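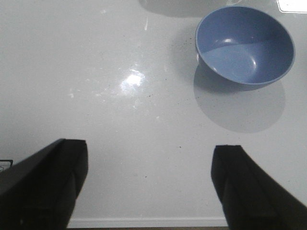
A home contents policy pays on the basis of what you can show you owned, and most people can show very little on the day they need to. An inventory is the record that fills the gap. It is tedious to make, so it helps to set the level of detail before you start. A blue plastic bowl on a white table does not need its own line; it goes under "kitchen, bowls and small items" with one combined value. A camera or a bicycle does need its own line. The steps below assume a rented apartment or a small house and a standard contents policy.

Step 1. Read the policy schedule first

Find four things in the schedule and write them at the top of the inventory:

The total contents limit.
The single item limit.
The deductible.
The basis of settlement, either replacement cost or actual cash value.

The single item limit decides how you sort everything else. If it is $1000, any one article worth more than that is normally covered only up to $1000 unless it is listed separately. Some policies also set lower limits for certain groups, such as jewelry, cash or tools. These are usually found in the policy wording and not on the schedule page, so check both.

Step 2. Set up the sheet

A plain spreadsheet is enough. Use these columns:

Room
Item
Maker and model
Serial number
Date bought (month and year)
Price paid
Cost to replace now
Proof held

Keep the two price columns apart. Under a replacement cost policy the insurer looks at what a similar new item costs. Under actual cash value it takes off an amount for age and wear, and the purchase date matters more.

Step 3. Go room by room

Start at the door and work clockwise. Open every drawer and cabinet. Finish one room before you begin another, and save the sheet after each room. Closets, the garage and any storage unit count as rooms. Check whether the storage unit is covered under the same policy, as property kept away from the home often has its own limit.

Group low-value goods. Plates, towels, bedding, books and everyday clothes can each be one line with a quantity and a total. A line such as "Kitchen, cookware and tableware, $700" is acceptable as a working figure if you also have photographs of the open cabinets.

List separately:

Anything above the single item limit.
Anything with a serial number.
Anything you carry out of the home regularly.
Anything you would find hard to replace with a like item.

Step 4. Collect proof

Receipts are best. Card statements, order emails, warranty cards and manuals are also useful. For older goods, take one photograph of the whole item and one of the label or serial plate. For inherited items and jewelry, a written appraisal may be required. Name each file with the row number from the sheet, so that row 11 matches file 11.

Do not estimate a serial number or a purchase date. Leave the cell blank and mark it "not known". A wrong entry can slow a claim more than an empty one.

Step 5. Compare the total with the limit

Add the replacement column. If the total is above the contents limit, you are underinsured, and on some policies a partial loss may then be paid in proportion. Ask for a quote on a higher limit. If the total is well below the limit, check that you have not missed a room before asking for a reduction.

Worked case: a laptop cost $900 when new, and a similar one now costs about $1000. The single item limit is $1000. Enter both figures. The laptop is at the limit, so it should be looked at again at each renewal – a small price rise would put it over.

Step 6. Schedule the large items

Send the insurer a list of the articles that exceed the single item limit, with proof attached. Ask for written confirmation that each has been added, and ask whether the deductible applies to scheduled items. File the reply with the inventory. A note of a phone call is not a substitute for the amended schedule.

Step 7. Store copies outside the home

Keep at least two copies, one of them off the premises. Online storage with a strong password works well. A printed copy left with a relative is also fine, but it will go out of date sooner. Do not keep the only copy on a computer that is itself on the list.

Updating

Add new purchases when the receipt arrives. Go through the full sheet once a year, a few weeks before renewal. For a policy that renews in May, April is a suitable month. Delete goods you have sold or given away and revise the replacement column for the separately listed items. Grouped lines can be left alone unless you have moved or bought a lot of new things for that room.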